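Notebook, kettle and tray set
February 2023

Continuing the hospitality counter recordings for Sterora. Last entry on this set was in January and covered the cup and sachet tasks only. This one covers the kettle.

Task as written on the sheet: take kettle by handle and body, bring to base, seat, close lid. The reverse version starts with the kettle seated and ends with it on the counter. Both are recorded from the head camera only. The wrist cameras are with the Gemen group until the connectors are replaced, so there will be no close views for this batch. I have marked this in the index under "views" and left the wrist fields blank. Please do not fill them with zeros, the Skondeo loader reads zeros as a valid stream.

Target is 90 episodes per direction, 30 frames a second, cut to length afterwards. An episode starts when the first hand enters and ends when both hands have left. Anything over 30 seconds goes to the review folder and is not counted.

Grip notes. The sheet asks for two hands throughout: right on the handle, left on the body. Most of the trouble in labelling comes from the left hand. It touches the steel, leaves, comes back, and the contact start gets placed differently by each labeller. Agreed rule from now on: left contact begins at the first frame where a finger meets the body, even if only the fingertips are on it. A full wrap is a separate label, "support". Do not merge them.
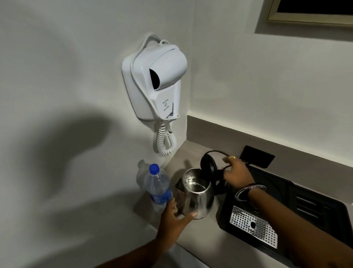

Fig. 1. Right hand on handle, left fingers at lower front of body, lid open. Label: contact, left.

The polished body is still the worst surface we have for the pose estimator. It picks up whatever is near it, hands included, and the fitted outline drifts along the side. Wendt tracker v6 was a little better than v5 on the January clips but lost the handle whenever fingers covered the upper part of it. Suggest we fit on the lid and handle and ignore the body for now. Both are black and matt enough to hold an edge, although a black handle over a black tray will give its own problems once the kettle is down. To be checked on the seated clips.

Shadows: the arm shadow on the wall was segmented as an object in several clips from the first session. No change to the lighting. The policy will have to cope with it in rooms, so the clips stay in. Mask labels should cover the hand and forearm and stop there.

Lid state. Open and closed need to be balanced and at present they are not. The count after the first pass was 138 usable episodes over both directions, nearly all with the lid open. Second pass to be done lid closed until the numbers are closer. The lid state goes in the episode header, and if it changes during the episode, the frame number of the change goes in as well.
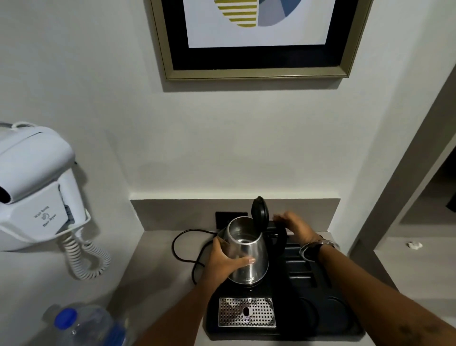 Fig. 2. Left hand round the body, right reaching for the handle, lid open. Label: support, left. Right not yet labelled.

Fig. 2 is the sort of frame where labellers disagreed on the right hand. From the head view the fingers pass behind the body and the contact point cannot be placed well. Rule: if the contact cannot be seen, use "approach" until the hand is clearly closed on the handle. This puts the label a few frames late. Acceptable, so long as it is late in the same way every time.

Clutter: bottle positions are to be varied between blocks and left alone within a block. Cord likewise. Do not tidy the cord in the middle of a block, it breaks the comparison with the replay runs.

Storage: raw clips to the Sterora share, one folder per block, header file in each. Six clips from the first pass have no header. They are in "hold" and should not be used for training until someone has gone through them by hand.

Still to do:
Second pass, lid closed, both directions.
Relabel left contact in the January clips under the new rule.
Run v6 on lid and handle only, compare against full outline.
Ask Gemen for a date on the wrist cameras.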